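Ellgate Returns Bench
Progress report, second instalment of the grant

14 May 2024

Dear Gerd,

You asked for something you could read on the train, so I've kept the tables for the annex and written this the way I'd tell it to you if you were in our kitchen. The annex went to Helmut Weidemann's office separately, and it has all the hours and the spending in it. If the two ever disagree, believe the annex.

Where we are

The last time I wrote, the arm was bolted down and doing very little. It could pick up a bin if you put the bin exactly where it wanted it, and it would then hold on to it with great determination until Till Kohlhase came over and talked it out of it. I'm glad to say we are well past that. The arm now works on real household returns during the day shift, next to real people, and the shift doesn't stop to watch any more.

The job is still the one in the application. Returned household goods come in from the shops that use Ellgate, all jumbled up, and somebody has to take them out, look them over, and decide if they go back on sale, go to repair or go to recycling. The looking and the deciding is what our people are good at. The lifting out, turning round and putting down again is what wears out their wrists. So the arm does the handling and the person does the judging, and most of what I have to tell you is about how that split has worked out, and where it hasn't.

Lamps

We started with plastic storage bins, as agreed, and they went well enough that we moved on to lamps in March. I know the plan said soft toys next. Ngan-ling Huang made the case for lamps and I'm happy she did. Lamps are the thing everybody on the bench dislikes. They're top-heavy, the shades mark if you look at them wrong, and you need one hand for the base and one for the shade and then a third for the scanner. If the arm could be made useful on lamps, people would believe in it. If we'd spent the spring on teddy bears I think we'd have had a lovely success rate and no goodwill at all.

A shade is a horrid thing to grip, though. Squeeze too gently and it slips, squeeze too hard and you've got a dent and a lamp that goes straight to recycling. Till spent the better part of a month on the pressure settings, and then Ngan-ling pointed out that people on the bench don't pinch a shade in the middle either, they go for the rim where the wire is. He changed the approach that afternoon. It's been a different machine since!
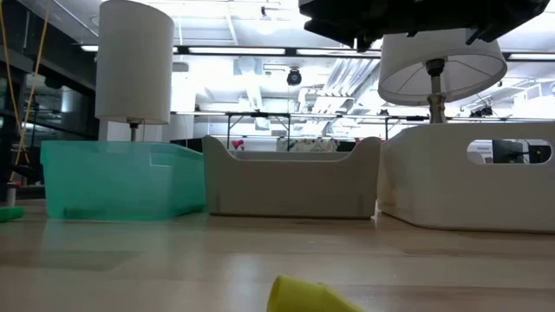 Shade handling at the Ellgate bench, with storage bins on the table.

We still mix bins and lamps on the same table on purpose. It would be easier to do all of one and then all of the other, but returns don't arrive sorted, and Cletus Whitfield (our shift lead, you met him at the kick-off) was firm that he didn't want a demonstration that fell over the first time somebody sent back a lamp in a box of kitchen things. See-through plastic gave us trouble for a while. The software would take whatever it saw through the wall of a bin for part of the bin itself, and plan a grip on something that wasn't there. Sternico sent an update for the vision part and that has helped a lot. It hasn't cured it. On bright days we still get the odd hopeful grab at nothing.

Since the March changeover the arm has handled 1706 items. I'd ask you not to put that number on a slide without the next bit, which is that a person stepped in on plenty of them, and the annex splits it all out. Lamps need far more help than bins do.

What it has changed for people

This was the part of the application you pushed us hardest on, and you were right to, so I've tried to be fair.

The good news first. There are six people on the bench, same as when we began, and nobody's hours have been cut. Two of them have been trained as cell leads, meaning they can start it, stop it, clear a jam and change the settings within limits that Till has set. Both get the higher rate for it. I had to argue for that rate with our head office and I used your grant conditions as a stick, so thank you for writing them the way you did.

Wrist and shoulder complaints are down according to the shift book. I wouldn't lean on that yet. People also rotate more often now, and we changed the height of the old benches in the same month, so I can't tell you which of the three did it. Ngan-ling has suggested we keep rotation as it is until July and see if the book holds steady, and that seems sensible to me.

Now the less good. The pace feels different. With the old way of working you could have a slow ten minutes and a quick ten minutes and it evened out. The arm doesn't have slow ten minutes. It puts a thing down in front of you and it's ready with the next, and although there is no target and no clock on the wall, several people told me they felt hurried by it. One said it was like being handed plates by someone very polite who wouldn't go away. We've put in a foot pedal so the person calls for the next item when they want it. It costs us a little throughput and I would not go back.

The other thing is talk. The bench used to be a chatty place, with two people facing each other over the same table. Once the arm and its guarding went in, the person working with it had their back to the others. I hadn't thought about that at all, and it isn't in our risk register, where we'd listed all sorts of things that never happened. Cletus noticed it in the first week. We've since turned the station round so that whoever is on it faces the room, and that meant moving the power and two days of no work, but the grumbling stopped almost at once.

There was also a bit of worry about the recordings. The system keeps video of the work so that Till can see why a grip went wrong, and quite reasonably people wanted to know who else would be looking. We wrote a one-page agreement with them. The recordings are for fixing the machine, they're deleted on a schedule, and managers (me included) can't ask to see them to check on a person. It's pinned up by the bench and everyone has a copy. I'd recommend that any other project you fund does this before switching on. We did it after, and had an uncomfortable fortnight for our trouble.

Things that went wrong

We lost nearly two weeks in February waiting for a replacement finger pad. Ostermann had sent the wrong hardness, then sent the same wrong one again. We keep spares now.

The label printer still won't talk to the arm's software. Prornance, who look after the stock system, say it's a small job and have been saying so since before Christmas. In the meantime the person at the station presses the print button by hand. It's a silly thing but it irritates people every single time, and I've started putting it in every email I send them.

And I got the training wrong. I booked it as a full day in the meeting room with slides, and it was a waste of everybody's morning – they wanted to be at the machine. The second group did short goes at the station with Cletus and Till standing by, spread over a couple of weeks, and they came out far more confident. The first group have asked to do it again the second way, and I've said yes.

Money

We are slightly under on equipment and slightly over on staff time, nearly all of it Till's hours on gripping. I'd like to move the unspent equipment money across to cover it. Helmut has the form and tells me it needs your signature as well as his. I'd be grateful if that could happen before the end of the quarter, as Till's extension depends on it.

What's next

Between now and July we want to get lamps to the point where a cell lead can run a whole shift without ringing Till. We'd also like to begin on small kitchen goods, which I expect to be miserable, because half of them come back with the lid in a separate bag. Soft toys are still on the list and I haven't forgotten them.

We'll repeat the staff questionnaire in July too, with the same questions as last time plus three that the bench wrote themselves. One of theirs is whether you'd want your own child to do this job, and I'm curious and slightly nervous about the answers.

Do come and see it. The bench would like you to have a go at the station yourself – Cletus says funders should do at least one lamp. Mornings are best, when there's a full delivery in, and please wear flat shoes for the pedal.

With best wishes from all of us at Ellgate

Annex sent separately: hours, spending, item log, recording agreement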